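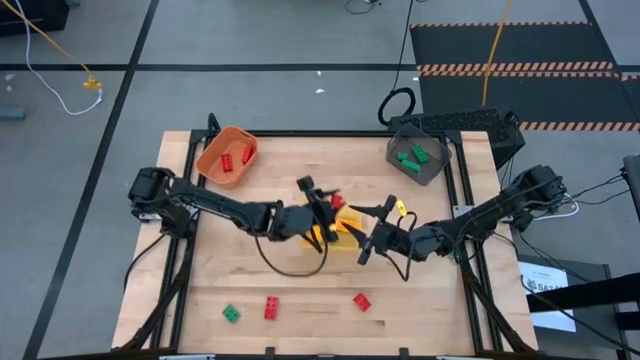

Fig. 1. Two-arm bench, black grippers left and right, sorting bins at the back.

Gripper comparison, final report
Dzifa Adjei
6/13/18

What we wanted to know

Whether the pointed fingers are worth the trouble. The lab has the stock parallel fingers (wide, flat, we call them the Flernton set) and a narrower set that comes to a tip (Ustoren set). Everybody has an opinion on which is better for small parts. No numbers written down anywhere that I could find. So, numbers.

Setup

Two arms on opposite sides of the wood table, facing in. Toy bricks as parts, red, green and yellow. Orange bin for red, gray bin for green. Yellow ones get handed to the middle and set on the yellow piece there. Loose bricks start out on the near half of the table, any angle. I did not line them up, that would be cheating.

Both arms run off the same controller, the Peng board, 200 Hz loop. Tried the older Dulbridge controller first and gave up after two days, kept dropping the left elbow out of position. More on that below.

Same closing force both sets. Same person driving (me).

Runs

300 picks with the flat fingers, 300 with the pointed. A pick counts if the brick leaves the table and gets to where it's supposed to go. Dropped on the way = fail. Pushed it but never got hold = fail. Second try not allowed.

Results

Flat fingers: 249 of 300. 83 percent.
Pointed fingers: 273 of 300. 91 percent.

Most of the flat finger fails were bricks lying close to another brick. The finger comes down on the neighbor and that's it. Pointed set gets into the gap. Standing bricks, no real difference. Diagonal ones, pointed was better but only if the wrist was turned to match first, otherwise the brick spins out.

Where the pointed set is worse: it lets bricks rotate in the grip. Small contact patch. Four times a brick swung down while the arm was moving and hit the rim of the bin. Counted those as fails even when it bounced in.

Handoff in the middle was the slow part with both sets. I did not score it seperately and should have.

Cables

The cable loop under each forearm needs slack or the wrist stalls at full turn. Too much and it drags over the wood and moves bricks you weren't touching. Ended up shortening the left one twice. Check this before starting, not at pick 135 like I did. Had to throw out that set and start over, the 300 are all from after the fix.

Controller

Dulbridge vs Peng was not supposed to be part of this. Short version: Dulbridge holds fine when the arm is still, sags when both arms move together. Could be the power supply. Didnt have time to swap it and find out.

What I'd do next

Rubber on the pointed tips. Probably fixes the rotation. Score the handoff on its own. Get a second driver, 600 picks by one person is a lot of practice and the pointed set went second, so some of that 8 point gap may just be me getting better at it. Should have alternated every 20 or so.

Bench is booked again in September if somebody wants to take this over. Raw counts are in the spreadsheet, tab 2, ignore tab 1.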